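I ran a toaster oven every day for most of February and kept notes on what it did to the electric bill. Posting them as a thread. Apartment kitchen, two people, old electric range that came with the place.

1/ The range is a Vilthorpe, older than the lease. The big oven takes 20 minutes to get to temperature and heats the whole kitchen on the way. In summer you can't stand in there. In winter I used to tell myself the heat wasn't wasted, and then I looked at what electric heat costs.

2/ My utility is Guerra Power and Light. They have a page where you can see your use by the hour, a day behind. It's buried under Billing, then History, then a small link marked Detail. Took me an evening to find it. If your company has something like that, start there before you buy any kind of meter.

3/ Our total for the month was 985 kWh. That's high for an apartment. Most of it is baseboard heat and the water heater, and no countertop appliance is going to touch those. I want to say that early so no one thinks they can halve a bill with a small oven.

4/ What I did: everything that used to go in the big oven went in the small one if it fit. Sausages, potatoes, fish, leftover pizza, toast. Whole chicken and sheet-pan cookies stayed in the range.
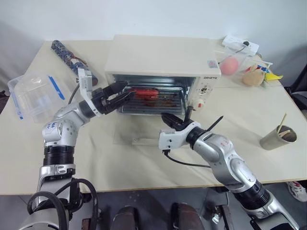

Sausages on the wire rack. Two dials, that's all the controls you need.

5/ The hourly page showed it clearly. The 6 p.m. bar used to be the tallest one of the day. By the second week it was lower than the morning one, when we both shower.

6/ Timing matters if you're on a time-of-use plan. Ours charges more in the early evening. I moved potatoes to after lunch and reheated them at dinner. They were fine. Fish does not work that way, don't try it.

7/ Dials on cheap ovens are not accurate. Get an oven thermometer. Mine is a Lotby from the hardware store and it lives on the rack. I marked the real temperatures on a strip of masking tape and stuck it to the cabinet.

8/ Preheating: for toast and reheating I quit doing it. For anything breaded I still give it a few minutes. The recipes on the back of frozen boxes all assume a full preheat, so add a little time and check.
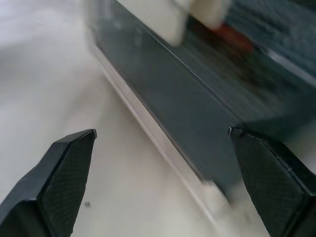
9/ Cleaning is the part I'd plan for. Grease gets on the walls faster in a small space. Wipe it after it cools, every time, and pull the crumb tray once a week. I skipped a week and it smoked.

10/ Ching-wen Lam asked whether an air fryer would do better. I don't have one. She ran her Eltusen for the same month and says her evening bar dropped too, but she cooks for one and has gas heat, so I wouldn't compare them.

11/ Don't put it on an extension cord. Ours shares a circuit with the kettle and I tripped the breaker twice before I learned – kettle first, then oven.

12/ Last one. The water heater is next. The thermostat cover is off and I'm waiting to hear from the landlord before I turn anything down. Will add to this when the March page fills in.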